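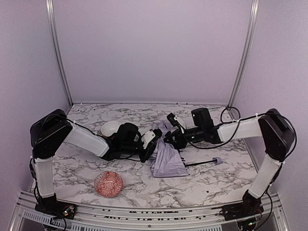 ## Minutes - Pratell Family Exchange Program, procedures meeting

**Date:** Sat 20 January
**Location:** Campbell Street office, upstairs room
**Chair:** Audrey-Anne Gauthier
**Minutes:** Wayne Landry
**Also attending:** exchange supervisors (both shifts), intake desk, parent education lead
**Apologies:** evening intake

### 1. Previous minutes

Accepted with one correction. Under item 4, "visitation order" should read "parenting plan." The two are filed separately and the intake desk had already pulled the wrong form once on the strength of the old wording.

### 2. Exchange window

The current rule gives each parent a window of 15 minutes on either side of the scheduled exchange time. Supervisors reported that the rule is read in two ways. Some families treat the end of the window as the appointment. Others arrive at the start of it and expect the exchange to go ahead at once.

Agreed wording for the parent handbook:

> The dropping-off parent arrives first and leaves before the receiving parent enters the building. The window is for delays. It does not change the scheduled time.

Wayne asked whether a late arrival should be logged when the other parent has agreed to it by message. Agreed that it is logged in every case, with the agreement recorded in the notes field. The log records times only and staff do not enter a reason unless the parent supplies one in writing.

A supervisor asked what happens when the child is asleep in the car. No change to existing practice: the parent carries the child in and the clock stops at the door.

### 3. Shared calendar

The Kenetti calendar has been in use at intake since May. Open issues:

- Holiday schedules override the regular week, but the override does not carry over when a holiday falls across two weeks. Intake is correcting these by hand.
- Both parents receive the same reminder text. Where an order limits contact information, the reminder must not show the other household's phone number. Intake confirmed that the field is hidden by default, but it becomes visible if the record is copied.
- Changes made by one parent show as "pending" with no expiration.

Decision: no copying of records until the second issue is fixed. New families are entered from a blank record. Pending changes lapse after two days and the original time stands. Wayne to write this up for the front desk.

Audrey-Anne noted that 23 families have a parenting plan that does not name an exchange location. The calendar fills in our address automatically, and a parent could take this as a term of the plan. Intake to clear the field on those records and send a short notice to both parents.

### 4. Parent education sessions

The lead presented a revised outline for the four-week course on moving between two homes. Week two now covers transition behavior in children under six - sleep changes, clinging, refusal at the door - and what a parent should and should not write down about it. Week three is limited to messages between parents, with the sample letters moved to a handout.

Discussion on whether both parents may attend the same group. The present rule is separate groups in all cases. The lead would like to allow joint attendance where both consent and no protective order is on file. Supervisors were split. Held over to the next meeting, with a written proposal to be sent ahead of time.

The section on step-parents stays in week four. A request to add material on grandparents was declined for this round.

### 5. Funding

The Rosari grant pays $2,000 toward printing and $2,000 toward supervisor training. The two lines cannot be combined. The printing line is not to be used until the handbook wording in item 2 is final. Training dates are still open, and the preferred trainer has not replied.

### 6. Actions

| Item | Action | Owner |
|---|---|---|
| 2 | Insert new window wording in handbook | Audrey-Anne Gauthier |
| 3 | Front desk note on blank records and pending changes | Wayne Landry |
| 3 | Clear location field, notify parents | Intake |
| 4 | Written proposal on joint attendance | Parent education lead |
| 5 | Second request to trainer | Audrey-Anne Gauthier |

### 7. Other business

The side entrance buzzer can be heard in the waiting room. Supervisors asked that it be turned down during exchanges - Wayne to check whether the volume can be set from the desk.

Next meeting to be set once the training dates are known.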